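시뮬레이션 원격조작 시연 데이터, 진짜 쓸모 있나요
게시판: 로봇학습 / 모방학습·텔레오퍼레이션
작성일 2024년 6월 25일
답글 9

납땜하는곰
요즘 올라오는 글마다 시연만 충분히 모으면 된다고 하는데 저는 좀 회의적입니다. 저희 쪽은 양팔 로봇 주방 작업을 Skoltero로 원격조작해서 시연을 모았어요. 전부 시뮬레이션이고 컨트롤러 두 개 잡고 사람이 직접 움직이는 방식입니다. 지금까지 800회 녹화했고 그중 필터 통과한 게 461회예요. 나머지는 중간에 놓치거나 팔끼리 걸려서 버렸습니다.

이걸로 정책을 학습시켰더니 시뮬 안에서는 성공률 51퍼센트가 나옵니다. 실제 로봇에서는 아직 말씀드릴 만한 숫자가 없고요. 팀에서는 시연을 더 모으자는 쪽인데, 저는 이 상태로 두 배를 모아도 별 차이 없을 것 같아서 글 올립니다. 시뮬 시연으로 재미 보신 분 계시면 어떤 조건이었는지 구체적으로 듣고 싶습니다. 논문 링크 말고 직접 해 보신 얘기로요.

회색여우77
51이면 시뮬치고 낮은데요. 필터 기준이 뭔가요? 성공 여부만 보고 거르면 사람이 허우적대다가 겨우 성공한 것도 다 들어갑니다. 그런 게 섞이면 정책도 똑같이 허우적댑니다. 저라면 461회 중에서 반은 더 버리겠습니다.

납땜하는곰
성공 여부랑 길이 제한만 봅니다. 허우적대는 것도 꽤 있을 거예요. 다만 그걸 버리면 복구 동작이 같이 사라지지 않나요?

회색여우77
복구 동작은 따로 모으는 겁니다. 조작자가 화면 보면서 헤맨 걸 복구라고 부르면 안 되죠.

mango_ctrl
카메라 화면 한 장만 올려 주실 수 있나요. 데이터 얘기는 관측을 봐야 할 수 있는데 다들 숫자만 적으셔서요.

납땜하는곰
고정 카메라 쪽입니다. 이 시점에 손목 카메라를 같이 넣어서 학습합니다. 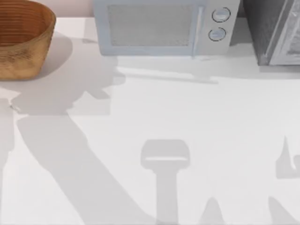 출처: 납땜하는곰 / 시뮬레이션 렌더링 화면 (무단 전재 금지)

mango_ctrl
감사합니다. 저는 그림자부터 보이네요. 팔은 안 나오고 조리대 위에 그림자만 크게 깔려 있는데, 정책이 이걸로 팔 위치를 읽고 있을 가능성은 확인해 보셨어요? 가운데 아래쪽 T자 모양은 윤곽이 꽤 또렷해서 네트워크 입장에서는 아주 편한 단서일 것 같습니다. 조명을 고정해 놓고 모으셨다면 실제 로봇에서 안 되는 게 저는 하나도 안 이상합니다. 실제 주방에서 그림자가 저렇게 떨어질 리가 없잖아요.

바구니도 위랑 왼쪽이 잘리고, 전자레인지도 위가 잘렸네요. 바구니가 작업 대상이면 카메라를 뒤로 빼야 할 것 같은데요.

야간실험실
그림자 탓은 좀 성급해 보입니다. 관절 각도가 상태값으로 들어가면 굳이 그림자에서 팔 위치를 읽을 이유가 없어요. 저희는 Aver에서 조명을 매번 바꿔 가며 모아 봤는데 학습만 느려지고 실제 로봇 성공률은 그대로였습니다. 조명 랜덤화가 만능이라는 얘기는 이제 그만 좀 나왔으면 합니다.

mango_ctrl
상태값이 들어간다고 이미지를 안 보는 건 아니죠. 둘이 겹치면 뭘 쓰는지는 돌려 봐야 압니다. 그림자만 끄고 평가 한 번 돌리면 되는 일이라 성급하고 말고 할 것도 없어요. 그리고 Aver 실험은 조명 방향까지 바꾸신 건가요, 밝기만 바꾸신 건가요?

야간실험실
밝기랑 색온도요. 방향은 고정이었습니다.

mango_ctrl
그러면 그림자 모양은 그대로였겠네요. 그 결과로는 제 얘기에 반박이 안 됩니다.

bolt_and_nut
옆에서 보다가 씁니다. 저는 시뮬 원격조작 자체를 의심하는 쪽이에요. 컨트롤러로 조작하면 손에 힘이 안 느껴지니까 사람이 이상한 습관을 들입니다. 전자레인지 손잡이를 당긴다고 치면, 현장에서는 걸리는 느낌이 오면 손목을 틀잖아요. 시뮬에서는 그냥 밀어붙여도 물리 엔진이 어떻게든 넘어가 줍니다. 그 습관이 데이터에 그대로 박혀요.

저희는 4월에 시뮬을 접고 Bendwood 팔을 손으로 직접 잡고 가르치는 방식으로 바꿨습니다. 느리고 팔도 아픕니다. 조작자 7명이 돌아가면서 하는데 하루 종일 해도 양이 얼마 안 나와요. 그래도 접촉이 있는 작업은 이쪽이 낫다는 게 저희 결론입니다.

회색여우77
직접 잡고 가르치면 사람 손이 카메라에 다 찍히지 않나요? 그림자보다 그게 더 문제 같은데요. 실행할 때는 그 손이 없잖아요.

bolt_and_nut
맞습니다. 그래서 고정 카메라는 빼고 손목 카메라만 씁니다. 대신 팔이 멀리 있을 때 물체를 잘 못 찾아요. 공짜는 없더라고요.

야간실험실
그러면 결국 성공률은 얼마인가요. 낫다고만 하시고 숫자가 없네요.

bolt_and_nut
작업이 달라서 나란히 놓을 숫자가 아닙니다. 공개도 못 하고요.

야간실험실
늘 이 대목에서 공개를 못 한다고들 하시죠.

유리창청소
Moradi 쪽 변환 스크립트 써 보신 분 없나요? 시연 하나를 물체 위치만 바꿔서 여러 개로 불려 준다는데, 저는 예제 돌려 보고 바로 지웠습니다. 궤적이 이어지는 구간에서 팔이 툭툭 끊깁니다. 개수는 늘어나는데 이걸 사람이 보여 준 시연이라고 불러도 되나 싶어요.

납땜하는곰
답글 감사합니다. 정리라기보다 당장 해 볼 것만 적습니다. 우선 기존 체크포인트로 그림자 끄고 평가를 돌려 보겠습니다. 관절 각도는 상태값으로 넣고 있어서 야간실험실님 말씀도 맞을 수 있는데, 저도 결과를 봐야 믿겠습니다. 조명 방향 바꾸는 건 재렌더링으로 되니까 새로 녹화 안 해도 되고요. 조작 로그가 남아 있어요.

카메라는 뒤로 빼는 쪽으로 얘기해 보겠습니다. 다만 실제 로봇 쪽 거치대가 고정이라 시뮬만 옮기면 또 안 맞습니다.

힘 피드백 문제는 저도 동의하는데 장비를 새로 살 예산이 없습니다. Moradi는 저도 끊기는 것 때문에 보류했어요.

회색여우77
긴 시연부터 열어 보세요. 길이순으로 정렬해서 위에서부터 보면 금방 감이 옵니다.

mango_ctrl
그림자 끈 결과 나오면 숫자 그대로 올려 주세요. 안 떨어졌으면 제가 틀린 거니까 그것도 올려 주시고요.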